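Jobs & Volunteering > Part-time > Retail and Stockroom
Posted in July by Trinity Oyelaran

Halliday is looking for a part-time stockroom assistant for our gift and toy store in Druddale. The job is 14 hours a week, spread over mornings, with extra shifts available in the run-up to the holidays. It would suit someone who likes steady work and does not need to be on the sales floor all day.

You will report to me. Most of the work is receiving deliveries, checking them against the order sheet, pricing, and putting stock where the floor staff can find it. We carry soft toys, stationery, small boxes and cases, puzzles, and greeting cards. Deliveries from Gelberg come in first thing and have to be off the loading dock before we open.

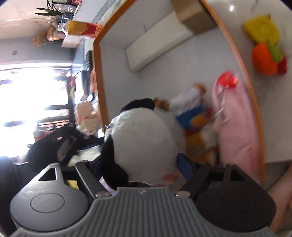

You do not need retail experience. You do need to be able to read a packing slip, lift 30 pounds, and be on your feet for a full shift. We use Fonov for inventory and will train you on it during your first 2 weeks. If you have used any other stock system you will pick it up fast.

Other things the job includes:

- Setting aside damaged items and filling out the return form
- Breaking down cardboard for pickup
- Helping with the yearly count in January
- Covering the register at lunch when we are short, once you have been trained on it

Start time is 7:30 a.m. Please don't apply if you can't make that regularly. The early bus stops across the street, and there is free parking behind the building.
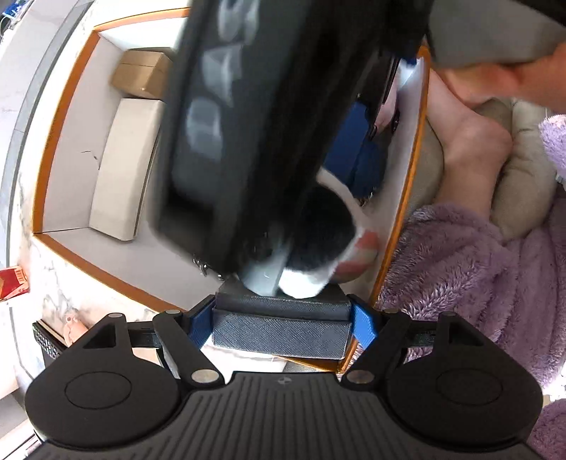

A small box with a leather-like texture, held over a tray.

Pay is hourly and depends on experience. You get a staff discount after your first month and 5 paid days off in the first year. We close on public holidays.

To apply, bring a resume to the front counter or mail it to the store, marked for my attention. Include two references, one of them from a job or a teacher, and tell us which mornings you can work. People who applied last year are welcome to try again. Interviews are held at the store and take half an hour.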